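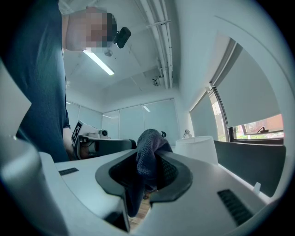

Do I need a robot arm before I can build the hand-held pair?

You can build and use the pair without one. The grippers are moved by your own hands, and the arm only comes into it later, when you want something to play the motion back. Plenty of people never get that far, and the Sisness build pages are a bit quiet on the subject.

4. Setting up and checking the pair

This section assumes both grippers are assembled, the fingers open and close freely, and the Drulterico recording software is installed on the bench computer. If the fingers stick, go back to section 3. Grease has been recommended on the mailing list. We tried it at the workshop and ended up with greasy fingers that stuck.

4.1 Before you power anything

1. Clear as much desk as you can. A long desk is better than a deep one. You will be leaning over it, and your chest gets in the way sooner than you expect.

2. Fit the finger pads. Push each pad on until the rim sits flat all the way around, then pull on it hard. The parts list calls them "universal." They hold cloth well. We have not found them nearly so good with polished metal, and we'd like to meet whoever tested them on it.

3. Check the printed markers. Each one must be flat, clean and glued down at all four corners. A marker with a lifted corner may still be picked up by the software, and the position it gives you will be wrong.

4. Run each cable down and away from the jaws, with enough slack to reach the far side of the desk. Tape it to the desk edge if you like. Do not tape it to your sleeve. Elis Prothero did, and bent a connector standing up.

CAUTION: Keep loose cords away from the fingers while you practice. They can pinch a thin cord hard enough to damage it. Unplug any lamp or appliance you plan to handle.

4.2 Powering up

1. Connect the left gripper first and wait for its green light. Then connect the right. The software is supposed to sort out which is which in either order. Ours doesn't.

2. Open the preview and look at each camera in turn. If a picture is upside down, turn the camera over. There is a software setting for it, but it resets itself after an update.

3. Let both grippers sit for 2 minutes without touching them. Skip this and the first recording tends to drift. Arwel Eynon thinks it's a warm-up problem and Itzel Bermúdez thinks it's a bug. Neither has convinced the other, and the wait works for both theories.

NOTE: A green light means the gripper has power. The quick-start card says it means "ready to record," and we have several blank recordings made under a green light.

4.3 First practice task

Start with cloth. It's forgiving, it won't roll off the desk, and you can see straight away whether the fingers have hold of it.

1. Pick up a small towel with one gripper, lift it clear of the desk, and hold it. Count slowly to 30. If it slips, refit the pad.

2. Repeat with the other hand. Most people are clumsy on one side, so don't blame the hardware yet.

3. Lay a dark cloth next to a table lamp turned on its side, with the plug out, and take hold of the cloth without shifting the lamp. This is harder than it sounds. The shade blocks your view at certain angles, and you have to work with your wrist turned.

4. Play the recording back and check two things: that the markers stay in view while you grip, and that the jaw opening shown on screen closes when yours did. If the screen lags behind your hand, stop and go to 4.4.

CAUTION: Take out any glass bulb you don't want to lose.

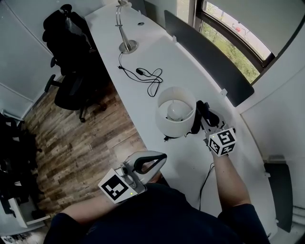

4.4 If the playback looks wrong

Position jumps when you reach forward. Your forearm or the cloth is probably covering a marker. Try a wider grip before you print larger markers. Eskil Viklund printed larger ones and they caught on everything.

Jaw closes late on screen. Lower the recording quality one step. If that fixes it, your computer is the slow part, whatever the Joly forum says about cables.

One camera goes dark. Reseat its plug at both ends. If it happens twice in a session, replace the cable. Cheap ones are fine for the first month.

Everything looks perfect. Record the same task again and compare. One good run proves very little.

4.5 How many recordings is enough?

The build pages suggest 300 for a simple pick-up. Sioned Ifans kept at it through April and reached 1,722 on the towel alone, and the arm at the other end of the shop still misses the towel if you fold it differently. Your results may be better. Keep your early recordings in a separate folder, labeled with the pad type, and leave them out of anything you plan to use. For the arm mount and the adapter plate made by Asen, see section 5.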